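Projektbericht im Wahlpflichtkurs Haushalt und Textil
Vorgelegt von Wilma Baird, Mai 2019

# Ordnung im Kleiderschrank: Falten und Stapeln auf kleinem Raum

## 1. Ausgangslage

Das Wohnheim Ilport hat 34 Einzelzimmer. In jedem steht ein Schrank mit einem einzigen Fach für gefaltete Kleidung, 800 mm breit. Hosen, Pullover und Shirts müssen sich dieses Fach teilen. Im April habe ich bei mir selbst angefangen und mir angesehen, wie meine Sachen dort lagen. Die Hosen waren quer über die Shirts geschoben, und wenn ich unten etwas herausziehen wollte, kam der halbe Stapel mit.

Die Frage für das Projekt lautete: Welche Faltung passt zu welchem Kleidungsstück, wenn alles in einem Fach bleiben soll? Betreut wurde die Arbeit von Howard Cheetham.

## 2. Vorgehen

Gefaltet habe ich auf dem Bett. Der Tisch im Zimmer ist zu schmal für eine Hose in voller Länge, und auf dem Boden wollte ich die saubere Wäsche nicht ausbreiten. Ein Bett gibt beim Andrücken nach, deshalb sind die Kanten weniger scharf als auf einer harten Platte. Für den Vergleich war das in Ordnung, weil alle Faltungen auf derselben Unterlage entstanden sind.

Verglichen wurden drei Arten:

- **Längsfaltung:** Bein auf Bein legen, danach der Länge nach zu einem schmalen Bündel
- **Flachfaltung:** Bein auf Bein, einmal in der Mitte umschlagen, flach ablegen
- **Rolle:** flach auslegen und von unten her locker aufrollen

Jede Art habe ich an Jeans, an einem Pullover und an dünnen Shirts ausprobiert. Die Reihenfolge der Handgriffe steht in meinem Projektheft, hier folgen nur die Beobachtungen.

## 3. Beobachtungen

### 3.1 Jeans

Jeansstoff behält seine Form gut, trägt aber an den Nähten stark auf. Am Bund liegen Gürtelschlaufen, Taschenkanten und Nieten übereinander, und an dieser Stelle wird das Bündel dicker als an den Beinen. Bei der Längsfaltung fällt das besonders auf -- der Saum liegt ordentlich, der Bund drückt nach oben. 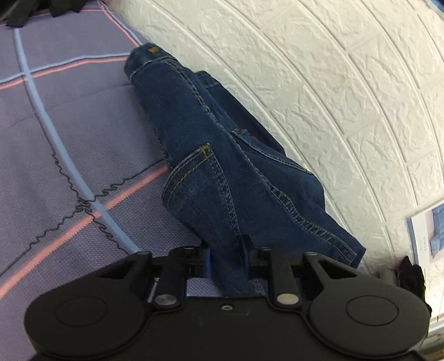
*Abb. 1: Dunkelblaue Jeans, der Länge nach gefaltet, mit Gesäßtasche und heller Ziernaht*

Zwei längs gefaltete Hosen nebeneinander passen gut in das Fach, zwei übereinander kippen leicht zur Seite. Abhilfe schafft es, die zweite Hose umgekehrt aufzulegen, also Bund auf Saum. Dann gleicht sich die Höhe aus. Im Heft von Histia, das wir im Unterricht als Vorlage hatten, wird das für Anzughosen empfohlen; bei Jeans geht es genauso.

Die Flachfaltung braucht mehr Breite, liegt dafür ruhiger. Ich habe sie am Ende für alle Hosen genommen, die unten in den Stapel kommen.

### 3.2 Pullover und Shirts

Dünne Shirts lassen sich auf jede der drei Arten falten. Gerollt nehmen sie wenig Tiefe weg, aber sie gehen wieder auf, sobald man die Nachbarrolle herausnimmt. Beim Pullover ist die Rolle unpraktisch, sie wird zu dick. Flach gefaltet mit nach innen gelegten Ärmeln bleibt er am besten in Form.

### 3.3 Der Stapel

Für den Stapel galt zuerst die Regel: Schweres nach unten, Leichtes nach oben. Das stimmt im Großen und Ganzen. Wichtiger war in meinem Versuch aber, wo die runden Faltkanten liegen. Zeigen alle in dieselbe Richtung, wird der Stapel auf dieser Seite höher und neigt sich.
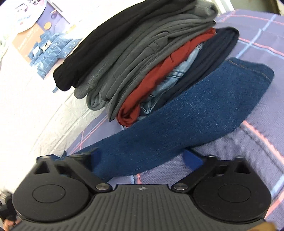 Auf der weichen Unterlage verstärkt sich dieser Effekt noch, im Schrank mit festem Boden ist er kleiner. Ich habe deshalb die Faltkanten abwechselnd nach links und nach rechts gelegt. Der Stapel wird dadurch etwas breiter, und das einzelne Stück ist schwerer zu greifen, weil man nicht mehr bei allen die geschlossene Kante vor sich hat. Ein Karton von Zenero als Trennwand hat bei mir gut funktioniert. Das Trenngitter von Cowie war zu hoch für das Fach und ging zurück.

## 4. Ergebnis

Im Fach liegen jetzt unten die Jeans in Flachfaltung, darüber der Pullover und rechts daneben die Shirts hinter der Trennwand. Nach zwei Wochen musste ich nur die Shirts neu ordnen. Die Längsfaltung nutze ich weiter für die Reisetasche, wo sie an der Seitenwand gut Platz findet.

Offen ist, ob das auch mit Winterkleidung klappt. Dicke Pullover konnte ich nicht testen, sie waren schon eingelagert.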